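From: plamcombe-listmember
To: Skelldale Swap & Mend list
Date: 2026-03-11
Subject: Re: Re: Labeling the drawers (again)

On the matter of the small-parts cabinet, a fellow member wrote:

> I have now been through the whole cabinet and I cannot find the
> picture hooks. The drawer marked HOOKS has cup hooks. The drawer
> marked PICTURE has one picture. The drawer marked MISC 2 suggests
> there was once a MISC 1, and I would like to know where it went.
> Could we please agree on a system before June, when we have to move
> everything to the Plamcombe hall anyway? I'm willing to type the
> labels if somebody else decides what they say.

I'll bite, mostly because I was the one who wrote MISC 2. There was a MISC 1. It filled up, so I relabeled it WASHERS ETC, which I thought was a promotion. I take full responsibility for the ETC.

My trouble with every system we've tried is that it was designed by the person putting things away. Putting away is easy. You're standing there with the hinge in your hand and you know it's a hinge. The person looking for it three months later doesn't have the hinge. They have a cupboard door hanging at an angle and a vague memory that the thing they need is brass, or possibly came in a bag. So the alphabetical system failed (is it under H for hinge, B for butt hinge, or C for cupboard?) and the system by size failed too, since one member's "medium" is another's "you could moor a boat with that." 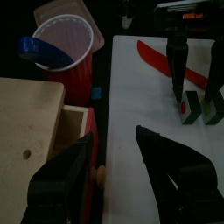 Color is what I'd like us to try next. I know we voted against it the last time it came up, on the grounds that it would look like a nursery. I don't see what's wrong with that, as nurseries generally know where their blocks are. All I'm asking for is paint on the drawer fronts, the way that little wooden drawer has its red front and a plain round knob, so that you could find it from across a messy table with your glasses on your head. Red for anything that holds two things together, blue for anything electrical, green for plumbing. Everything else stays bare wood and gets a typed label, and I accept the kind offer above.

Yes, I've thought about what happens when something is both electrical and holds two things together. Cable clips go in blue. I'm not taking questions on cable clips.

About the labels themselves. We own two label makers. One is a Kopecký, which prints beautifully and takes a cartridge I have only ever seen for sale in a shop that has since closed. The other is a Skoletti, which takes the cheap tape and puts a faint gray line through the middle of every word, as though it regretted saying it. I vote for the Skoletti. We have 11 rolls of the cheap tape, and the gray line gives the drawers a certain legal authority. 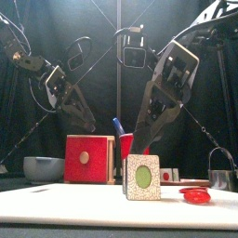

Wording matters more than people think. I'd ask for the plain name first and the fussy name after it, if at all. SCREWS, WOOD, SHORT. Not "assorted fasteners." When someone has driven over from the far end of Skelldale to fix a chair, the word "assorted" is a slap in the face. I'd also ban "useful," "odd," and "good," all of which are on drawers at this moment. The drawer marked GOOD ONES has nothing in it, which I suppose stands to reason.

Then there's the catalog. The old spreadsheet stops at item 3119, a doorknob, described as "doorknob?" with the question mark. I don't think we should carry on with it. A list that long only tells you that a thing once existed and gave somebody doubts. What I'd rather have is one sheet of paper taped inside the cabinet door, saying which color means what, with enough white space at the bottom for people to complain in pencil. When the bottom is full, we print a new one. 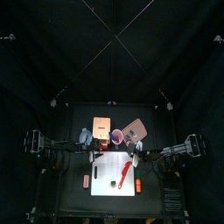

For the move itself, please do not tip drawers into boxes. I say this with love and with a specific Saturday in mind. The drawers come out, each one gets a sheet of newspaper on top and a strip of tape around it, and they travel flat. The Plamcombe hall has a shelf that will take the cabinet if we saw almost 50 millimeters off the feet. I have measured the shelf. I haven't measured the feet, so let's not saw anything yet.

If you have strong feelings about green, reply to the list and not just to me. My own inbox is organized entirely under MISC 2.

P.S. The picture hooks are in CURTAIN. Don't ask.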